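Match stream drops out right before kickoff — my running log

Ticket opened October 18, 2026, by Dagný Lykkegaard
Product: Plerosex live rugby pass, big-screen app
Status: solved (I think!)

So I get up in the dark for the southern hemisphere games, same as I've done since I was little, and for two matches in a row the picture has frozen during the anthems. The sound carries on for a bit, then I get the spinning circle and code 16. By the time it comes back there are points on the board and I've missed the lot. I've had this pass since January and it never did this before.

What I'd tried before writing in:

1. Turned the TV off at the wall and on again. No change.

2. Signed out and back in. It made me pick my favorite team again, and then froze in the same spot.

3. Watched on my phone over mobile data. Perfect picture, whole first half, so the pass itself is fine. 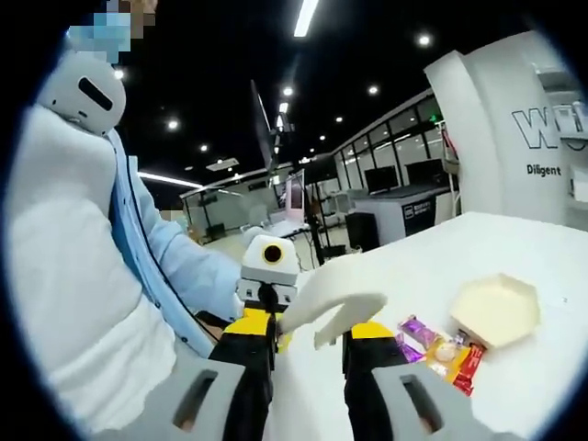
Yellow-tipped gripper at the table, white device behind.

4. Swapped the Amonton router for my old Brostenow one. A little better — I got as far as the first scrum — but then code 16 again.

Support (Sproģis, very patient with me) wrote back and asked whether the app was set to start matches "from live" or "from the beginning." Mine was on "from the beginning," because I sometimes sleep through the alarm and like to catch the haka anyway. They said to switch it to "from live," clear the saved data in the app's settings menu, and then leave the TV unplugged for 3 minutes before opening the app again.

5. Did all of that. I put on a replay of last season's final to test it, and it ran nearly the full first half with no circle. Then I tried a live club game (awful match, knock-ons everywhere) and that held up to the final whistle too.
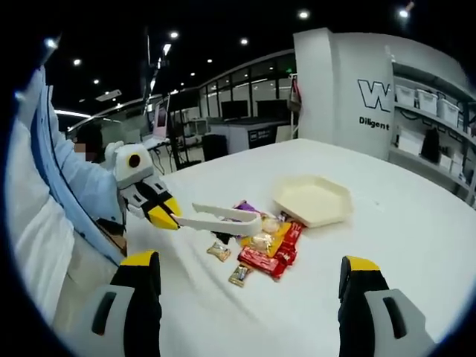
Where it stands now

I'm leaving the ticket open until after the next test match, if that's okay with you all. If code 16 shows up again I'll add the time and the score so you can match it to your end. And could someone please look at the "from the beginning" setting? I'd love to have it back — I miss the anthems!

Related tickets
Commentary runs ahead of the picture
Score alerts give away the result
Code 16 on tablets
Can't find women's fixtures in the app
Changing your favorite team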